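Speaker notes: good practice for hand-held grippers
Lyle Wojcik, Himville, morning slot
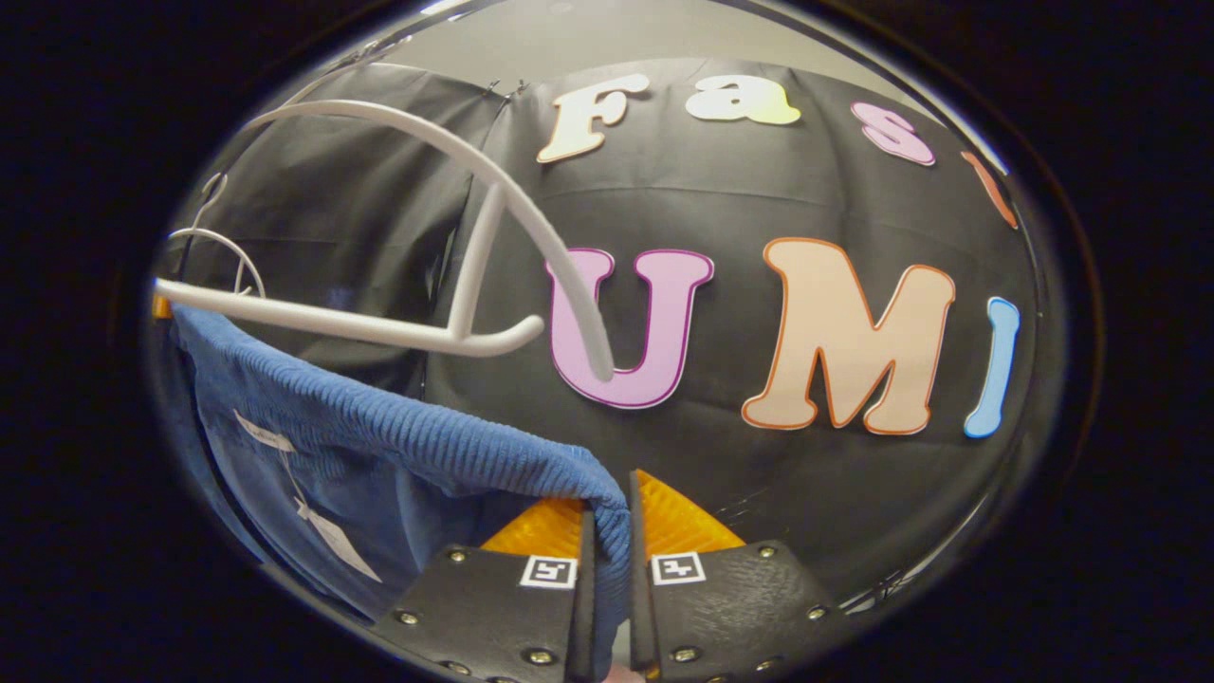

Who decides when a demonstration is good enough to keep?
The person who recorded it marks it first, then a second person checks it against the written rules without seeing that first mark.

Start with the rules themselves. They fit on 2 sides of paper and I love how short they are! Read out rule 5: if you fumble, carry on and flag it, don't restart and hope.

Clothes are a brilliant test for any rulebook — fabric folds, sags, slips. Point out the corduroy pinched between the fingers where it drapes off the hanger. Ask the room what they'd write down as a "finished" grasp. Let them argue for a bit.

Then markers. Both fingers carry one, and our rule is to check they're clean and flat before every session (the Drusell team do it after lunch too, good for them).

Numbers slide: 3,686 recordings at Brekitz, around 200 sent back at the second check. Most were labelling slips — wrong garment, wrong start point. Very fixable!

Hand out the paper copies, then over to Aguiar for the labelling demo.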